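Aroha Grimshaw
@arohagrimshaw
27 Jul 2022

Thread on small screws that come loose, and what I now write on maintenance sheets about them. Mostly M3 and M4, mostly in housings, covers and brackets. Structural bolting is a separate subject with its own codes and I'm leaving it alone.

A tightened screw is a stiff spring. Turning the head stretches the shank slightly, and the stretch clamps the parts together. The clamp force does the work. Torque is only the thing we can measure cheaply from the outside.

Most of the torque you apply goes into friction under the head and in the threads. A small remainder becomes stretch. Change the friction and the same wrench setting gives a different clamp force. Oil on the threads is enough to do it, and so is a different plating.

So a torque figure without a stated thread condition is half a specification. If the sheet says "dry," assemble dry. If it says nothing, ask whoever wrote it. If that was you, fix the sheet.

Two separate ways to lose clamp force. One is relaxation: the joint settles, the stretch drops, and the screw has not turned at all. The other is self-loosening, where the screw rotates. People treat them as the same fault and apply the same cure.

Relaxation first. Paint under the head creeps. Gaskets creep. Plastic creeps a great deal, and faster when warm. Rough surfaces bed in under load. The shorter the screw, the less stretch it had to begin with, and the larger the share it loses to the same amount of settling.

This is the reason short screws in thin covers are a nuisance. A long screw through a spacer holds its load better than a short one through sheet, given the same head and the same torque.

Threadlocker does not cure relaxation. It will hold the screw exactly where it is while the clamp force goes away underneath it. You get a screw that feels tight when you try it and a cover that rattles.

Self-loosening is mainly driven by sideways slip between the clamped parts. If the joint slides back and forth, even slightly, friction in the threads is overcome in small steps and the screw walks out. Vibration along the axis of the screw is a much weaker cause.

First remedy is to stop the slip. More clamp force, a dowel, a shoulder, a tighter fit. Second remedy is to resist rotation: threadlocker, a prevailing-torque nut, wedge-locking washers. I do them in that order when the drawing still allows it.

Split spring washers: I have stopped specifying them. They flatten well before the screw reaches a useful clamp force, and from then on they act as a flat washer with a gap in it. I do not remove them from old machines where the manual calls for them.

Access is the part that gets left out of the textbooks. Plenty of fasteners sit at the bottom of a recess, behind a lip, with shiny metal all around them. You can't see the drive properly and you can't see a witness mark at all.

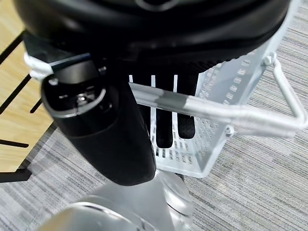

Silvery hardware, one piece of it screw-like, inside an oval opening in a black cylinder.

For recessed screws I want a long-reach bit that fits the drive with no play, and a lamp held off to one side. Light straight down the hole reflects off everything. Magnetized bits are fine for starting a screw and a poor idea near anything that senses position.

Drive fit. A hex key with rounded corners will strip a small socket screw well below its rated torque. Cut the worn end off or throw the key away. Ball ends are for running a screw in at an angle. Finish with the straight end.

Witness marks, meaning a line of paint pen across the head and onto the part. Cheap and quick to check. They show rotation only. A joint that has relaxed will have a perfect, unbroken line across it.

Case that got me writing all this down. Line 453 on the old Rorurbridge maintenance sheet read "check cover screws, tighten if needed." It had read that way for years. Each person who did it put the screws up a little more.

Tayla Te Moana went through the Rorurbridge records in December and found the same cover listed for replacement 3 times, always for cracked bosses. The screws were never loose in the sense of having turned. The plastic under them had crept and everyone had kept following it down.

The fix was a metal compression sleeve in each hole, so that the screw clamps onto metal and the plastic just goes along for the ride. Line 453 now gives a torque, a thread condition and the words "do not re-tighten." If the check fails, the sleeve gets inspected.

On checking: putting a wrench on a screw to see whether it moves is a test that alters the thing tested. If it moves, you have added torque and lost the evidence. Write down what you found before you correct it - one line is plenty.

On threadlocker: clean the threads, both sides. Oil slows or prevents the cure on most grades. Anaerobic types need metal contact and no air, so they do poorly in plastic holes, and some of them will crack the plastic as well. Read the sheet for the grade you have in hand.

Cure time matters too. Full strength at room temperature can take a day and longer in the cold. Putting a machine back into service after an hour is common, and the result gets blamed on the product.

Tools: I use a Cellik preset driver for M3 and a Trulluler adjustable for everything up to 6 N·m. Both get checked against the bench tester after 200 hours of use or after being dropped, whichever is first. Dropped tools are underreported everywhere I have worked.

Store click-type adjustable wrenches at the bottom of their scale, and don't wind them below it. Left at a high setting, the spring can take a set and the reading drifts.

A question from the replies, on reusing screws. Plain steel in a lightly loaded cover, yes, if the drive and threads are clean. Screws with a pre-applied patch have a limited number of uses, given by the maker. Anything tightened past yield by design is scrap once it comes out.

Another one, on stainless in stainless. It galls. Run it in slowly by hand with a proper anti-seize, and lower the torque to suit the lubricant. A power driver at full speed will weld it for you.

The revised sheet template is in the Pirihi folder for those of you who have access. I still owe it a section on inserts in soft aluminum, and Tayla has the notes for that.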